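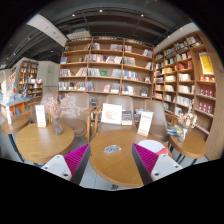 Wednesday, evening

Index work on the Catthorpe book, second full pass. Proofs run to 386 pages including front matter. Main entries and subentries together stood at 1,378 when I closed the file at five, which is over what Lestier will print. Riet Nijs confirmed by email that the limit is a hard one: the last signature is full and they will not add another. She suggested a smaller type size. I replied that the index is already set two sizes under the body text and that a reader over fifty will need a lens for it.

So it has to be cut. Worked at home until noon on the letters A to F, then moved to the bookstore café for the afternoon with the laptop and the marked proofs.

Problem one is the drainage boards. The author uses four names for what is legally one body, depending on the decade. In the first pass I gave each name its own entry with locators, so the same run of pages appears up to four times. Now collapsed to the latest name with see references from the other three. Saves a good part of a column. The drawback is that a reader looking for the early period gets a long string of locators, so I broke the main entry by function: dues, elections, maintenance, pumping. Dues still has eleven locators after it, which is more than I like. Left it.

Problem two is Pelmont. It is a lock, a farm, a family and, in chapter nine, a brand of pump. First pass had all of these under one heading with the qualifiers in parentheses, and two references to the family had ended up under the farm. Separated them and checked every locator against the page. Found one that should have been 200 and was typed as 220. Changed it and then checked all the other locators in the 220s on the theory that I had been tired that day. They were fine.

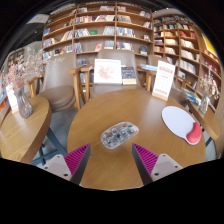 Problem three is the people. The author thanks or quotes a great many local residents once each and they are nearly all indexed. My rule is that a person gets an entry if the text gives information about them, and does not if they are only the source of a remark. Applied strictly, this removes 30 names. Teun Hoekstra, who is editing the series, thinks local people buy local books to find their own surname in the back, and that the rule should be suspended. He has a point as far as sales go. Compromise reached by phone: sources stay if they are quoted for more than one paragraph. I put seven back.

Josefien Van Damme had asked whether the maps should be indexed. Yes, in italics, and with the map number and page both given. The plate section has no folios, so plates go by plate number only. I need a line in the headnote to explain this. Draft: "Page numbers in italics refer to maps. Plates are listed by number and follow page 192." Check with Riet that the plates really do fall there, as the section was moved once already.

Software: the sort order in Pandey is still wrong for names with a prefix. It files Van Damme and Van Wijk under V whatever I set, and then files the lower-case "van" forms in a separate block after Z. I have forced the sort by hand on each record. This holds until the file is exported, at which point I have to look at it again. Wrote to Siebe Lambrechts, who used the same version for the parish registers. He answered within the hour that he had given up and sorted the final text in a plain editor with the prefixes masked by a symbol, then swapped them back. Will try it on a copy.

Count after today's cuts is not known, as I did not rerun the report. By column length I would say the index is over by a page and a bit. The remaining candidates are the long entry for floods (can lose the subentries by year, since the chapter titles already have the years), and "bridges," where every footbridge is listed. Kobe Van Wijk would object to the footbridges going. He surveyed them. Keep the footbridges, drop the culverts.

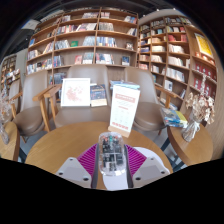 Round table in the bookstore café, afternoon.

Tomorrow: G to M. Rerun the cross-reference check first, as collapsing the drainage boards will have left at least two see references pointing to a heading that no longer exists. Ask Riet about the plates. Print one column at final size and try reading it under the kitchen light.

Stopped at 5:10. Soup, then the headnote again.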